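Nidbridge Film Awards nominations list

Hello! I keep this list because I got tired of hunting through old festival programmes every time somebody in the pub asked who was up for Best Sound. It has 1299 rows, one per nomination, covering 115 films (shorts and features together, sorry, I never split them).

What's in it
nominations.csv: film, category, nominee, won (yes/no)
people.csv: one spelling per person, plus any others I've come across

Things to know
Joint nominations get a row each, so Soledad and Nicanor Bravo both appear for the same screenplay. Production Design was called Art Direction in the early programmes and I've used the newer name throughout. 37 rows have a blank in the won column. If you've got a Koltthorpe programme in a drawer, please do get in touch!

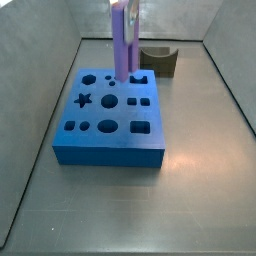
Blue foam block with shaped cutouts.

Changes in version 2
Mirta Urrutia's costume nomination is now under the right film. Thanks to Hortensia Acuña for spotting it.

Use it for whatever you like, just mention where you got it.

Wayne Ashworth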